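Nosavari Stone Soap, Concentrate

In stock. Small bottle, big bottle, or refill pouch. Choose your size at checkout.

I started making this soap for one counter – mine! – and I'd still be making it in a stockpot if my sister-in-law hadn't run off with half a batch and given it to everyone on her street. It's a plain, gentle cleaner for marble, limestone, travertine and the other soft, fussy stones that people fall in love with in showrooms and then get scared of at home. You put a little in a bucket or spray bottle, you fill it up with water, you wipe, you dry. It smells faintly of bay leaf (more on that further down, as I get a lot of mail about the smell).

If you've just moved into a place with marble counters and somebody has already handed you a list of everything you're forbidden to put on them, please breathe. Marble is softer than granite and it reacts with acids, so lemon juice, vinegar, wine and tomato sauce can leave dull spots if they sit there. Those dull spots are called etching. A stain is a different thing, where color has soaked down into the stone. I bring it up because I get so many messages that say "your soap didn't take out my stain" and when I ask for more detail it's an etch mark from a cut lime, and no soap on earth is going to fix that. You'd need a polishing powder or a stone person.

What it does do is take off the film. Cooking grease, fingerprints, the hazy stuff that builds up when you've been using a dish soap that doesn't rinse clean, coffee drips if you get to them the same morning. My counter gets used hard and the stretch by the sink has always been the worst for film, so that's where I test every batch before I bottle it.

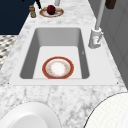

What's in it

Water, a mild coconut-based cleaner, a little glycerin, a little baking soda to keep it on the alkaline side, bay leaf oil, and a preservative so it doesn't go off in the cupboard. I've been asked to take the preservative out and I'm not going to, sorry. Anything that's mostly water and sits under a sink for months needs one.

There's no vinegar in it, no citrus, no bleach, no grit and no wax. I did try a version with a touch of wax back when I was making it in the old garage, thinking people would love the shine, and it looked gorgeous for a week. Then it got streaky around the faucet and I spent an entire evening scrubbing it off with hot water and calling myself names. So that was the end of that.

The current recipe is batch 166. I number all of them, even the ones that go straight down the drain, and the number is on the bottom of every bottle in purple ink. If you ever write to me with a problem, that number is the first thing I'll ask for.

How to use it

For everyday wiping, put one capful in a spray bottle and fill it with warm water. Tip it back and forth to mix. If you shake it you'll have a bottle of foam and you'll be standing there like I was, waiting for it to settle.

Wipe the crumbs off first. Dry crumbs and a wet cloth make paste.

Spray the cloth or the stone, whichever you like, and wipe in long overlapping passes. Then go over it with a dry cloth. The drying is where the shine comes from, and I'd say it's the step most people skip. Microfiber is good, an old cotton T-shirt is just as good, paper towels will do but they leave lint on dark stone.

For a greasy patch, use two capfuls to the same amount of water, lay the wet cloth flat over the spot and leave it while you go put the kettle on. Then wipe, rinse with plain water, dry.

For floors, half a cap in a bucket is plenty, really. A floor that feels sticky under your socks has too much soap on it, and that goes for any soap, mine included.

Go easy around the seam between the sink and the stone. Water likes to sit there, and standing water is harder on the sealer than any amount of wiping. I run a folded cloth along it last thing at night (about 9 in the evening if I'm being good, and a lot later if I'm not).

How far does a bottle go?

The big bottle covers me for a whole season and I wipe down twice a day. A mixed spray bottle does a kitchen with nearly 70 square feet of stone several times over before I have to refill it. If you only have a vanity top in the bathroom, please get the small one! I'd hate for you to have it sitting there forever, and it's at its best in the first year.

I've now sent out 1,481 big bottles, which sounds like a proper factory and is in fact me, a filling tap, and a label machine called Mumer that jams whenever the weather is damp.

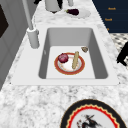 Zahira Mangundap wrote to ask whether it's safe on stone that was sealed only recently, and whether the soap would strip the sealer off over time. She'd had hers done in February and the installer had told her to use water only, forever, which seemed a bit bleak to her.

Good question, and a very common one. Wait until the sealer has cured for as long as its label says, then go ahead at the everyday strength. It's mild enough that I've never seen it bother a sealed counter. Sealer does wear away by itself with normal use, whatever you wash with, and you can check it very easily: drip a spoonful of water on the stone in a spot you use a lot, leave it while you read the mail, then wipe it up. If the stone has gone darker underneath, it's drinking, and it's time to reseal. If it looks the same as before, you're fine for now.

Oksana Stetsiuk asked about honed marble, the matte kind. Same soap, same strength. Honed stone shows oily fingerprints more than polished does, so you may find you're wiping more often, but it hides etching better, so I think it comes out even.

Xolani Shabalala wanted to know if he could use it on the sink itself. Yes, go ahead. It's fine on enamel, ceramic, stainless steel and the composite kinds. It won't shift hard water scale, though. For scale you need an acid, and that means keeping the descaler well inside the basin and away from the stone, and wiping up any splashes right then.

What about dishes?

I wouldn't. It won't hurt your dishes, it's simply too weak to be any use on a roasting pan, and the bay oil is there for counters and floors. I don't sell it as a dish soap and I'd like to keep it that way. Get a dish soap you like, use it in the sink, and keep this one for the stone. My own favorite is the unscented one from Le Roux, a little shop near me that sells it from a barrel if you bring your own jar.

One thing I will say about dishes is that a wet plate set down on bare marble can leave a ring, and so can a jar, a bottle of oil, or the bottom of a soap pump. The soap pump is the worst, in my experience. It sits in the same place for months with a little puddle under it and then one day you move it and there's a ghost. Stand it on a saucer. Same with the onion you've cut in half for later, or bread still warm from the oven – give it a board or a plate and the counter stays out of it.

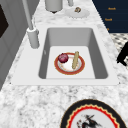
If you already have a ring, try the greasy patch method first. Some of them are only residue and lift right off, and you'll feel very silly for having worried (I certainly did). Run a fingertip over whatever's left. Rough or dull means etched. Smooth but darker usually means water has soaked in, and that often dries out by itself if you leave the spot alone with nothing standing on it. Give it a few days before you go buying anything.

About the smell

Bay leaf divides people. I love it, it reminds me of soup. Felicja Laskowska told me it made her whole downstairs smell like a barbershop and could I please do an unscented one, and enough of you agreed with her that I now do. It's in the drop-down menu as "Plain". It's exactly the same recipe minus the oil, and it has a very slight soapy smell of its own that's gone by the time the counter is dry.

I also tried cedar. Celina Pietrzak got the only bottle and is welcome to it.

Bottles, refills and shipping

The bottles are brown glass with a screw cap that works as the measure. The caps do crack if you drop them on a stone floor, so I keep spares, and I'll pop one in with your next order if you leave me a note. The refill pouch fills the big bottle once with a splash left over. You need a steady hand or a funnel. I use a funnel.

You can order up to 3 big bottles in one box. More than that and the box gets so heavy that things start to break, so I'll split it in two and you'll see two tracking numbers. I pack in the mornings and the carrier picks up in the afternoon. If a bottle arrives broken, send me a snapshot of the mess and I'll get another on its way – no need to ship me back a box of wet glass.

Please don't leave it in a freezing garage over winter. It won't be ruined, but it goes cloudy and separates, and you'll have to bring it in, let it come up to room temperature and turn it over slowly a few times until it looks like itself again.

Goes well with

Tondinar drying cloths, pack of two. They're the waffle-weave ones I use for the last pass. Wash them without fabric softener or they'll stop soaking anything up.

Spray bottle, empty, with fill line. The line is for the water, the capful goes in on top.

Questions about a stone I haven't mentioned? Use the contact form and tell me what it is, if you know, and whether it's polished or honed. Onyx and alabaster people, write to me before you order.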